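Clovholm Folding Mat: Getting Started
Section 6. Folding a T-shirt

By now your mat should be unrolled on a table at a comfortable height, felt side up. If it has only just come out of its tube, do give it an evening to relax, as the corners like to curl up again the moment you turn your back. Start with a plain short-sleeved T-shirt, and save the slippery sports tops for when you've had a bit of practice.

1. Lay the T-shirt on the mat sideways, with the neckline to your left and the hem to your right.

2. Smooth the body outwards with the flat of your hand. A few little ripples near the shoulder will do no harm at all.

3. Bring the sleeve nearest you in over the body and let it lie flat. If it has a striped cuff, the stripes make a very handy guide, and you can see at a glance whether the sleeve has gone in crooked.

4. Tuck the near side of the body in lengthways, and press along the fold from the middle towards the hem.

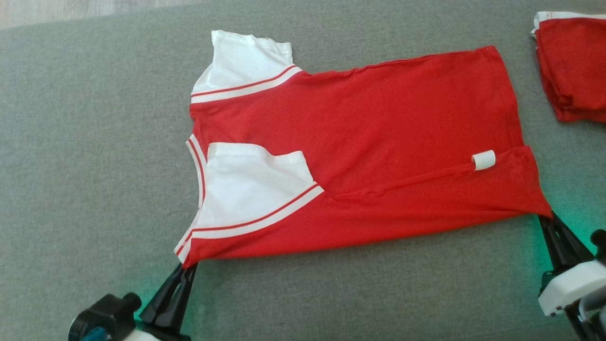
Fig. 6. Near sleeve folded in, far sleeve still to do.

5. Now do the same with the far sleeve and the far side.

6. Fold the hem up to the collar, then once more if your drawer is a shallow one.

Note: Felt grips cotton rather well, so lift the shirt when you want to move it. Dragging it will only undo your good work.

Caution: Never iron on the mat. Take care with buttons and zips too, which can pluck the surface.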